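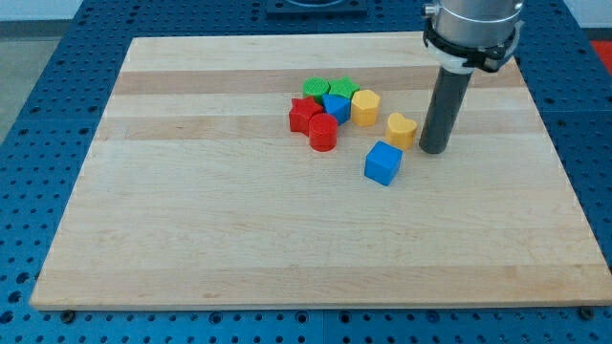
Izzati Krishnan asked if the arm had to be so slow, and whether the other school would laugh at us in the final.

"Let them laugh," I said. My voice was smaller than I wanted.

The arm had a name, Dulau, and one job, to push the yellow heart away from the others and touch nothing else. We had 8 blocks and three tries. Two tries were already gone. I had written 1,473 lines for this, and most of them were there to make it careful.

"Urcombe's arm is fast," she said.

"Urcombe's arm knocked over everything in August."

She thought about it – she always thinks with her thumb in her mouth – and then she moved her chair next to mine.

"Start it, then," she said.

I pressed the key, and we both stopped talking.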